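공용 창고 자물쇠 교체와 열쇠 정리 안내

Clasden 공동작업장 2층 창고의 자물쇠를 2월 안에 모두 바꿉니다. 지금 쓰는 자물쇠는 입주 초기에 달았던 것이 대부분이고, 열쇠가 몇 벌이나 돌아다니는지 관리실에서도 파악하지 못하고 있습니다. 지난가을부터 열쇠를 돌리다가 중간에 걸린다는 신고가 이어졌고, 안에서 부러진 열쇠를 빼내느라 사물함 문고리를 통째로 자른 일도 두 번 있었습니다.

교체 대상은 창고 사물함 32칸과 자전거 보관대 쪽 철문 2곳입니다. 새 자물쇠는 모두 황동 몸통에 열쇠식으로 통일했습니다. 번호식도 검토했으나 창고 안쪽은 조명이 약해 숫자가 잘 보이지 않고, 번호를 잊었을 때 여는 절차가 번거롭다는 의견이 많았습니다. 사물함에는 고리가 짧은 것을, 철문에는 고리가 긴 것을 답니다. 구입은 Hadville 철물점에서 했습니다.

교체 순서는 다음과 같습니다. 1번 칸부터 시작해 하루에 한 줄씩 진행하고, 작업 시간은 오전 10시부터 정오까지입니다. 자기 칸의 작업일은 창고 문에 붙은 표에서 확인하십시오. 작업일 전날 저녁까지 기존 자물쇠를 열어 고리에 걸어만 두면 됩니다. 잠겨 있는 칸은 사용자에게 한 번 연락한 뒤 다음 주로 미룹니다. 두 번째에도 잠겨 있으면 절단하고 내용물은 관리실로 옮겨 보관합니다.

열쇠는 칸마다 두 개가 나옵니다. 하나는 사용자가 갖고 하나는 관리실 열쇠함에 둡니다. 열쇠를 받을 때 장부에 칸 번호와 이름을 적어 주십시오. 잃어버린 경우 복제하지 않고 자물쇠째 바꾸며, 비용은 사용자가 냅니다. 칸을 반납할 때는 자물쇠를 잠근 상태로 열쇠와 함께 돌려주시면 됩니다.

헌 자물쇠는 관리실 앞 나무 상자에 모읍니다. 열쇠가 남아 있으면 끈으로 묶어 같이 넣어 주십시오. 열쇠가 맞고 고리가 제대로 잠기는 것은 따로 골라 공구 대여함에 쓰고, 나머지는 고철로 보냅니다. 집에서 쓰지 않는 자물쇠를 가져오셔도 받습니다.

관리 방법도 간단히 적습니다. 열쇠 구멍에 식용유나 윤활유를 넣지 마십시오. 기름에 먼지가 엉겨 핀이 움직이지 않게 됩니다. 뻑뻑할 때는 흑연 가루를 조금 넣고 열쇠를 여러 번 넣었다 뺍니다. 흑연 가루는 관리실에서 빌려 드립니다. 고리와 몸통이 만나는 부분은 마른 천으로 닦고, 황동 표면이 어두워지는 것은 기능과 관계가 없으니 그대로 두어도 됩니다. 잠글 때는 한 손으로 몸통을 받치고 고리를 끝까지 누른 다음, 가볍게 당겨서 잠겼는지 확인합니다. 열쇠가 들어가지 않으면 억지로 밀지 말고 관리실에 알려 주십시오.

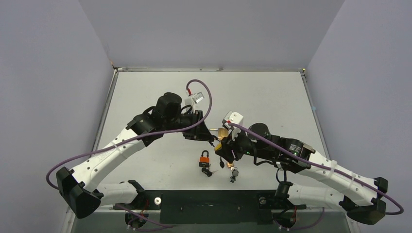
Khôi Tô 님은 지난 호 예고를 읽고, 철문만큼은 번호식으로 하는 편이 낫지 않겠느냐는 의견을 보내왔습니다. 자전거를 꺼낼 때마다 열쇠를 찾는 일이 번거롭고, 새벽에 나가는 사람은 관리실이 닫혀 있어 예비 열쇠도 받을 수 없다는 것입니다. 사물함은 열쇠식이어도 상관없다고 덧붙였습니다.

철문 열쇠는 자전거 보관대를 등록한 분 모두에게 한 개씩 드리기로 했습니다. 그래도 불편이 계속되면 여름 점검 때 다시 논의하겠습니다. 의견은 4월까지 관리실 쪽지함에 넣어 주십시오.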